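Timier Boards > Screen & Celebrity > Reality TV
Norðdahl reunion special: are they back together or not?
446 replies

porchlight_peg
Mon 27 August
Okay, I have watched the reunion twice now (once with my sister on the phone the whole time, bless her) and I need to talk to somebody about it. For anyone catching up, the two leads from season 7 of Norðdahl split last October, and everybody said it was ugly, lawyers and all. Then they walk out on that stage sharing a blanket! She fixed his collar! I was married for a long time and I'm telling you, you don't fix a collar unless you still care a little bit.

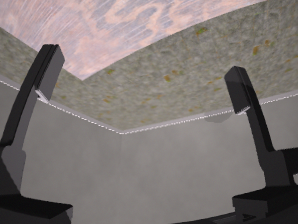
Black gripper fingers, corner of a room. Rendered.

tuesdaycasserole
Peg, I love you, but she fixes everyone's collar. She did it to the host in the Enach interview and I don't believe she's marrying him. They share a dog and a house payment and they've figured out how to be decent to each other, and I think that's lovely all by itself.

marmalade_mo
I'm with casserole on this one. My ex and I still do Thanksgiving together with the kids and people ask us every single year if we're getting back together. We are not. He brings the rolls and goes home.

porchlight_peg
Mo, that's fair, and I'm glad you two have the rolls worked out. But did you see her face when they played the clip from the ferry? She had to look down at her lap.

greenvalleyfan
She's promoting a line of candles with Skemaver, so of course she's looking soft and sad on television. The post about the ferry clip had 1,784 comments by breakfast. I don't mean to be sour — I've watched this show since the very first season — but somebody planned that.
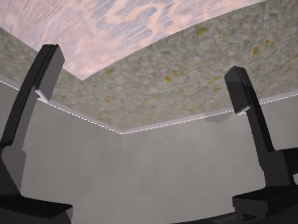
Spoilers from here on

marmalade_mo
Well, since we're past the line: the very end, where he says he's "keeping the cabin for now." For now! Why would he say it like that?

tuesdaycasserole
Because cabins are hard to sell, honey.

greenvalleyfan
Agree with casserole. We had ours listed for two summers.

porchlight_peg
You are all terrible romantics and I'm going to bed. There's a poll up on the main board with 1,424 votes in it and "back together" is winning, so I have company. Is anybody watching the extended cut? My sister wants to know if the scene with his mother is in there or if they left it out again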